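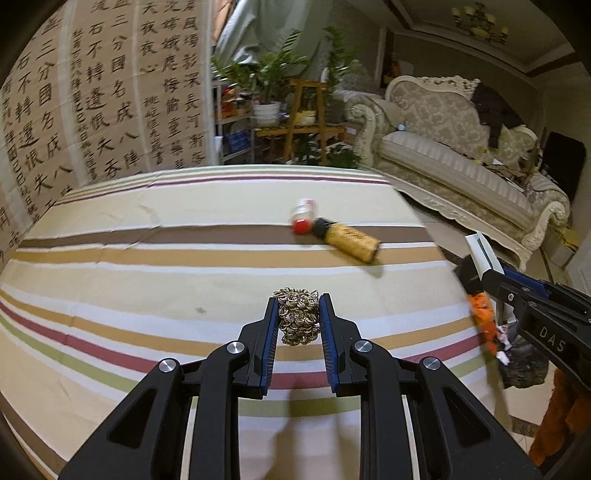 The operator on the second channel asked whether the coil counted as metal or as chain, the task sheet from Genomley having a box for each. She entered metal. The contract called for 700 demonstrations by October, and the form would not advance on a blank.

She closed the left grip at low speed. Force went into the log four times, then the width between the pads. On the other channel the packet was still in motion.

– You hesitate before contact, he said. The model will learn that.

– It learned yours at Satenico.

He did not dispute it. The Satenico policy had gone through 2,000 trials and stopped short of the object in every one, for the length of a breath, then continued. Tsai had wanted the pause filtered out. Gredon had kept it and paid the full rate.

She marked the episode complete, opened the pads to 80 millimeters and began the next one, hesitating.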